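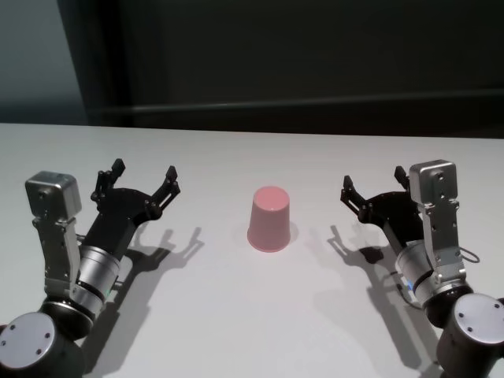 Cup on its rim, both grippers open. Two-arm bench, September open day.

Notes from the open day, written up the same evening while I still remember it.

Doors at 10, first group from Flisell at quarter past. They were supposed to be eight people and came as 17, so I split them and ran the short version twice. Joar Kvam took the other half to the Trasow line and we swapped after lunch. Next year we need a sign-up sheet with a cap on it.

Demo was the cup flip. Cup starts upside down in the middle of the table, the arms are meant to get it standing on its base. I kept the speed at the slow setting all day. The Briem people asked for it faster and I said no, the rope is too close to the bench for that. Move the rope back before the next visit.

Most common question was how many demonstrations we recorded for training. Answer is 1739, minus the ones Joar threw out in August. Second most common was price, and I sent those to the front desk.

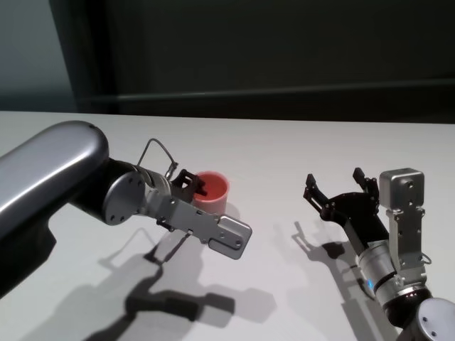

Handover between arms is the part I want to change. Visitors kept asking why we need two arms for one cup, and I didn't have a short answer ready. With the cup upright and the left gripper's black fingers at its side, the right one is just waiting across the table with its jaws open, and that is what people notice. For the next visit I would give the right arm something to do, maybe set down a saucer or take the cup and pass it back. Joar thinks a second object will make the demo too long. We can time it.

Other things:

Restarted the controller 4 times, all before noon. Logs are saved in the open day folder. I suspect the network switch we share with the Skikau bench, but have not checked.

Printed 800 handouts, more than half left over. They are in the cabinet under the window. The phone number on the back is the old one, so fix that before anyone reprints.

Cup spec and table height are on the previous page. Ask Joar for his notes from the Trasow side, he has the list of people who want a follow-up.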